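Clear Bins for Shared Storage: What to Check Before You Fill Them

24 April 2024

14 shares | 3 comments

Several members asked after the last issue which type of bin the Kakville tool and toy library should standardize on. The short answer is a clear or translucent plastic bin, one size for the whole shelf run, with ribbed walls. The longer answer depends on what goes inside.

Wall shape matters more than wall thickness. A flat panel bows outward once soft items are packed against it, and a bowed panel will bind on the bin next to it. Vertical ribs stiffen the long sides. When comparing bins, press the middle of the long wall with a thumb and watch the rim. If the rim moves, the bin will not hold its shape under a stack.

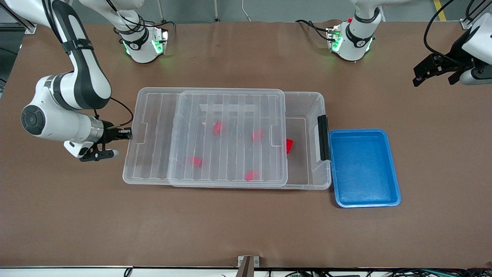 Set the bin lengthwise on a table before loading. Working at table height keeps both long sides within reach, and it is easier to see whether the base sits flat. Large items go in first, against the short ends. Small items go in the middle, where they can be found without unpacking the rest.

Belmiro Amaral looks after the Pindo shelves and prefers fully opaque bins with printed labels. His point is that labels are exact. The drawback is that labels go out of date – the September check found 5 bins whose contents no longer matched the card.

2 comments on this section

With see-through walls, color does most of the work. Fine print and small parts blur behind frosted plastic, but a strong color still reads through it.
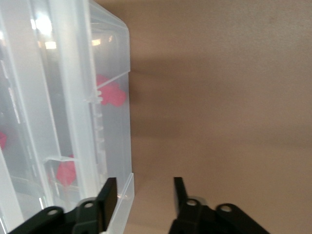

Red, orange and dark blue are the easiest to pick out from the aisle. White and pale gray items tend to disappear, so those bins should keep a card as well. Place the card on the short end, clear of any ribs, or the tape will lift at the edges.

Molded slots are useful only if dividers of the right width are on hand. Measure the gap between opposite slots at the top and again near the base. Many bins taper, and a divider cut to the top width will jam partway down.

Hậu Văn is collecting divider measurements for the Lâm and Ballirine branches. Send them in millimeters, top width first. Shelf depth at both branches is 700 mm, and 50 mm of that should stay free at the back for the wall rail.

9 shares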